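Home | Projects | Student Work | Archive | Contact

Keeping a Writing Habit During a Semester
Student project report, course in Writing for the Web
Áine Mac Giolla

1. Purpose of the project

In this project I wanted to find out if a small daily goal helps a student to write more regularly than a big weekly goal. I started my blog, Semuner, in August, and after the first weeks I almost stopped posting. I had many ideas in my notebook but very few finished texts. My supervisor, Dr. Ó Dálaigh, suggested that I make this problem the topic of my report.

2. Method

The project had 2 parts of equal length. In the first part I had to publish one long post every Wednesday. In the second part I had to write a short text every day, and I could choose later which texts were good enough to publish. I wrote the drafts in a paper notebook on the way to the university and typed them in the evening. After each session I wrote down the time, the number of words and one sentence about my mood.

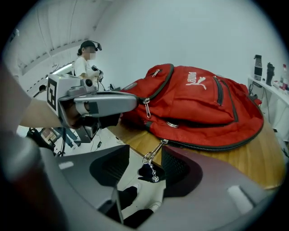
Fig. 1. Red PUMA backpack on a wooden table.

3. Results

In the first part I published three posts. The longest one had 807 words and was a review of the local reading group, Grudumine. I was proud of it, but I wrote most of it on the last evening, and my notes from that day contain only the word "tired."

In the second part I wrote 16 short texts and published seven of them. Many were weak, especially those which I started after nine in the evening. However, two of them later grew into longer posts, and this did not happen with anything from the first part. I also missed several days. At first I tried to write two texts on the next day to correct this, but the second text was always bad, so I stopped doing it and simply continued.

4. Discussion

The daily goal worked better for me, but I must be careful with this result. I already had some practice when the second part began, and the exams were over. Also, my mood notes are very short and difficult to compare. A classmate who writes for the student magazine Plastness read both groups of posts and preferred the long ones. She found the short ones friendly but a little unfinished.

If I repeat the project, I will begin with the daily goal and change to the weekly goal after it. I would also like to ask readers for comments during the project and not only at the end.

Recent student projects
Reading Aloud as an Editing Method
How Grudumine Chooses Its Books
Comments and Replies on Small Blogs
Interview With the Editors of Plastness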